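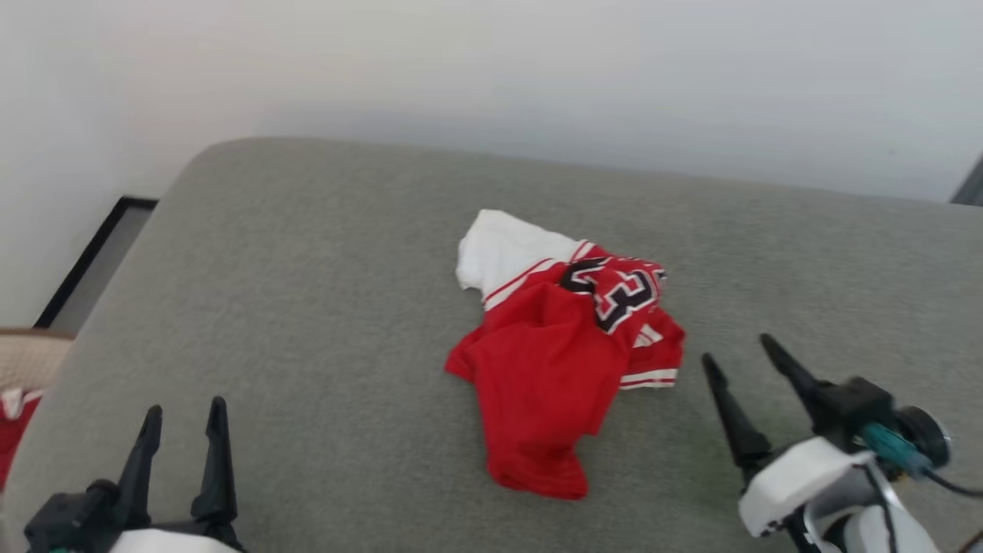 Bumia Opens Sign-Ups for Its Jersey Wash and Fold Evenings

02/11/2018 – If there is a young ballplayer in your house, you probably know the sight of a red jersey in a heap on the sofa, stripes going every which way and the number half folded under. Bumia, the neighborhood laundry on Policarpio Street, would like to lend a hand, and is happy to announce a series of free evenings for families all through the basketball season.

Each session runs for 40 minutes and covers the things parents ask us about most: how to turn a jersey inside out before it goes in the machine, how to keep red fabric from bleeding into white trim, and how to fold a sleeveless top so that the printed number lies flat and doesn't crack along a crease. Bring whatever came home from practice, clean or not so clean – we really don't mind!

"My own two leave their uniforms on the couch every single week, and I used to just pick them up and grumble," said Cường Lâm, owner of Bumia. "Now we fold them together while dinner is in the oven, and it's become a nice little part of the evening for all of us."

A first round of classes in August filled up quickly, with 19 families taking part, and several of them have already asked to come back with friends. Children are very welcome and will have a low folding table all to themselves.

The evenings are free, but space is limited, so please sign up at the front counter ahead of time. Bumia is located at 252 Policarpio Street, next door to the Astum bakery, with parking in the rear.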